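Left gripper closes short after wiping task, jaw zero drifting

Forum: Bimanual and mobile platforms > Maintenance

ntapia
Two-arm unit, parallel two-finger grippers, doing table wipe trials. The left gripper has started reporting fully closed with a gap still between the fingertips. Right one is fine. The folded towel gets picked up, then slips out of the left hand partway through the stroke. 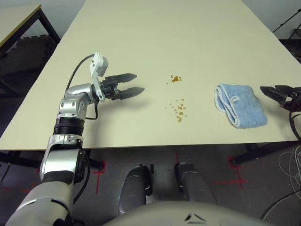

Setup details. Table height is fixed, floor tape for base placement, same start pose for every trial. Spill is cold tea from a dropper. Gripper firmware is the stock Plononer build, no custom force profile. I zero both grippers at power-up with the vendor routine. After that the left one holds zero for 34 cycles or so and then the offset starts to grow. By the end of a session the gap is 9 percent of full stroke.

So far I have:
– swapped the fingertips left to right (fault stays on the left)
– rebooted the controller (zero comes back, then drifts again)
– checked the finger screws, all tight

Is this the motor encoder or something mechanical? I would like to avoid opening the gripper if I can.

Nahuel Tapia

skodeck_bench
Fingertips ruled out, good. Next question is what the cable is doing. On the left arm you have the sensor cable looped over the wrist and tucked down the side. If that is the factory routing, fine. If somebody rerouted it, check the bend at full wrist roll. We had one where the cable pulled on the bracket at one end of the roll range, and the bracket shares two screws with the gripper housing. Housing moved a hair, jaw rail went out of line, closing torque went up, and the controller called it closed early.

Quick check: wrist at neutral, close the jaws ten times on nothing. Then wrist at full roll, same again. If the gap changes with roll, it is mechanical.

berkum_m
Disagree with starting at the cable. Drift that clears on reboot and comes back with cycle count is a slipping coupling until proven otherwise. The encoder is on the motor side. If the coupling hub creeps on the shaft, the motor position is right and the jaw position is wrong. Rezero and it looks cured.

Open the back cover, paint a line across shaft and hub, run it until the gap shows, look at the line. Twenty minutes of work.

ntapia
Ran the roll test first, as it needs no tools. Gap at neutral and gap at full roll are the same as far as I can measure with feeler gauges. Cable is factory routing, I have not touched it.

d_riha
Before anyone opens anything: which closed threshold are you using? The stock build decides "closed" on motor current over a time window. Reboot also reloads the default window. If your task script changes the current limit when it grips the towel and does not put it back, you get the same symptom and there is nothing wrong with the hardware. Terry cloth is a poor object for this. It compresses, the current rises slowly, and people lower the limit to stop the motor from heating.

Post the limit value at cycle 1 and at the end of the session.

Drahomíra Říha

berkum_m
A changed limit would give a step, not a drift. He says the offset grows.

d_riha
It would give a step if the script wrote an absolute value. Plenty of scripts scale the current one. Multiply by 0.99 every grasp and you have a drift.

ntapia
Logged it. Limit is 700 mA at the start and 700 mA at the end. The script never writes to it. So that one is out. Will do the paint line.

vitale_user32
Side remark, do not put threadlocker on the hub screw before you have cleaned it. The assembly grease on these gets into the thread and the compound never cures. I did it that way and was back inside the gripper in January.

Also, what are you wiping? If the towel is carrying liquid up to the fingers, look at the rail for residue while the cover is off. Sugar in particular.

ntapia
Unsweetened tea. Cover is off now. Rail is clean on both sides, no residue that I can see or feel. Paint line across shaft and hub, plus a second one from hub to coupling insert. Running closes now.

ntapia
Result. After 32 closes under load the line between shaft and hub has separated by more than a line width. Hub to insert is still in line. So the hub is creeping on the shaft and the encoder is fine. berkum_m was right.

The set screw was in contact but well under torque. There is a bright ring on the shaft where it has been dragging.

berkum_m
Pull the hub and look at the flat. If the screw was landing next to the flat and not on it, retightening will hold for a week and then go again. Procedure I use:

1. Power off at the arm, not only the software stop. Support the forearm – the brake holds, but do not rely on it.
2. Mark the hub position against the housing.
3. Remove hub, clean shaft and bore with isopropyl, let it dry.
4. Dress any burr on the shaft with a fine stone. No file.
5. New screw, cup point. Medium threadlocker, one small drop.
6. Align screw to flat, torque to the figure in the gripper sheet, not by feel.
7. Leave it overnight before loading it.
8. Zero, then run the paint line test again.

skodeck_bench
I would use a flat point screw with a brass pad. Cup point digs in and the next person cannot get the hub off.

berkum_m
Brass pad is how you get creep on a shaft this small. We have tried both on the same model.

skodeck_bench
So have we, with the opposite result. Ours run lighter grasps though, so maybe not comparable.

ntapia
Screw had been landing on the edge of the flat, about half on. Burr was small. I went with cup point and the steps above. Line is still intact after a full session and the gap reads zero at the end.

Will do the same check on the right gripper at the next service, since both came in the same delivery.

d_riha
Do the right one now. You have the tools out and the torque figure in front of you. Also save the jaw offset to the log at the end of each session. A short script can read it before shutdown, and you will see the next one start before the towel drops.

ntapia
Fair. Right cover comes off tomorrow. Does anyone have the part number for the insert? The sheet lists the hub only.

vitale_user32
Insert is not sold separately as far as I know. You have to order it with the hub.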